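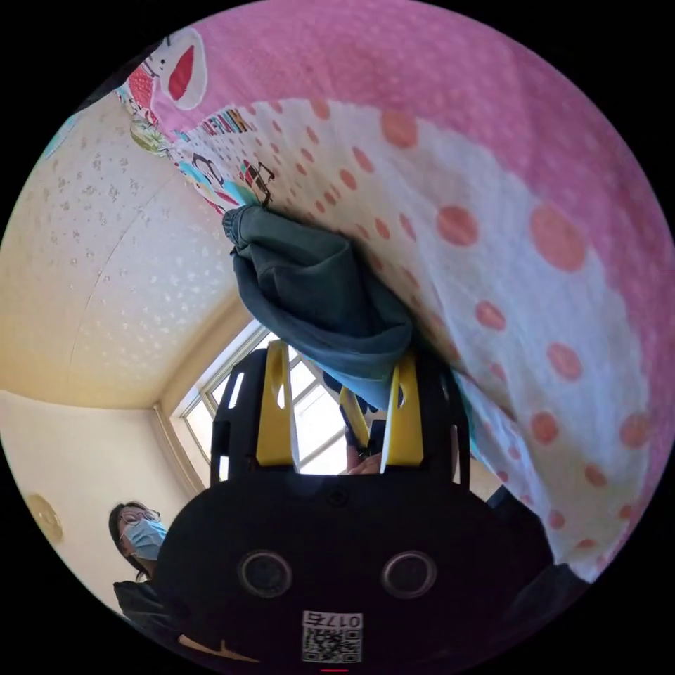 Double bedding swallows the rest of the wash, machine then sulks

Posted by Celeste Vieira in Laundry and Cleaning

Every week I wash my daughter's bedding with whatever else is in the basket, and every week the bedding eats it. I put in a duvet cover, a sheet, two pillowcases, jeans and a handful of school socks. I take out one enormous sausage. The socks are in a corner of the duvet cover, the jeans have tied themselves round the outside, and whatever ended up in the middle could be wrung out by hand for a good five minutes.

The machine is a Jarmont, 1400 spin, eight years old. When it gets to the final spin it turns the sausage over a few times, thinks about it, has a go, thumps, and gives up. The display sits on 1 minute for anything up to half an hour. I have missed a bus waiting for that minute.

Things I have tried:
Doing up the buttons on the duvet cover. Two are missing, and the socks know which two.
Those spiky plastic balls. They end up inside the duvet cover with the socks.
Putting the bedding in on its own. It still rolled up, and the machine still sulked.
Shouting.

My sister says it's the drum bearings. My neighbour says it's the way I load it. I'd like it to be neither, as one costs money and the other is an insult. Is there something I can do, or do I just accept that laundry day is now mostly untangling?

It's a terraced house with no tumble dryer and not much room for drying things indoors, so wetter than it should be is a real nuisance from September onwards.

Brunello Caruso

Bearings. Had the same with mine. Get a new machine.

Natalina Fabbri

I worked in the laundry of a small hotel for 18 years, so I have pulled a lot of socks out of a lot of duvet covers, along with a set of keys and once half a sandwich.

I wouldn't buy a machine yet. Bad bearings make a noise like a lorry going over gravel, on every spin, whatever is in there. Open the door with the drum empty and push up on the inside rim. If it moves about separately from everything else, or grumbles when you turn it by hand, then your sister wins. If it turns quietly, leave it alone.

What you've described sounds like the load. A duvet cover is a very large bag with a hole at one end, and the drum tips small things into the hole for the whole of the wash. Once it's got a bellyful it becomes one heavy lump on one side. The machine feels the lump, tries to shake it out, can't, and either spins slowly or stops. That's your one minute.

So, in the order I'd try them:

Turn the cover inside out and close it properly. Sew the two buttons back on. I know. If you really won't, use big safety pins, the nappy sort with a locking head, and check they're all still there before anything goes near a bed.

Don't roll it up or stuff it in. Feed it in loosely, a bit at a time, so it sits round the drum and doesn't go in as a ball. It should fill the drum without you having to lean on it.

Keep the jeans out. Denim soaks up a great deal and the legs wrap round anything that keeps still. Wash them with towels or other heavy things, zips done up.

Socks in a net bag, and the net bag in some other wash altogether.

Look at which programme you're on. Cottons on my machine at home turns mostly the one way for ages and plaits everything. The bedding programme, if you've got one, goes back and forth more and uses extra water. It's longer but I don't have to referee it.

If it still stops before the spin, open it, pull everything apart, shake it out and run a spin on its own. Two minutes' work. On a bad week I do it anyway.

One thing about your washing the bedding alone and it still sulking. A single sheet and cover in a big drum can be too little. There's nothing on the other side to balance it. Add a second set of bedding, or a couple of bath towels of much the same weight. People always take things out when it thumps and sometimes you want to put something in.

Celeste Vieira

Thank you, Natalina. Drum pushed, drum silent, sister informed. She has moved on to it being the feet.

Have sewn on one button. The other is with the socks, I assume.

Natalina Fabbri

She may have a point about the feet! Put a spirit level on top, front to back and side to side. If it rocks when you press a corner, wind that foot down till it doesn't and tighten the locknut. A machine that rocks gives up on the spin much sooner.

Ornella Lo Presti

Agree with nearly all of that, but I never turned mine inside out and it made no difference when I started. Buttons made all the difference. I replaced the lot with poppers from the market, 50p a strip, on a Wednesday evening in front of the telly, and haven't lost a sock in there since. I have lost them elsewhere.

For the drying, hang the cover by the closed end with the opening at the bottom, and swap it round halfway. If it's over an airer, move it along every couple of hours or you get a damp stripe where it folds over the bar. And take anything else off first. I've peeled a cardigan out of a dry duvet cover two days later and it was still wet through and smelt like a pond.

Brunello Caruso

Mine was bearings though.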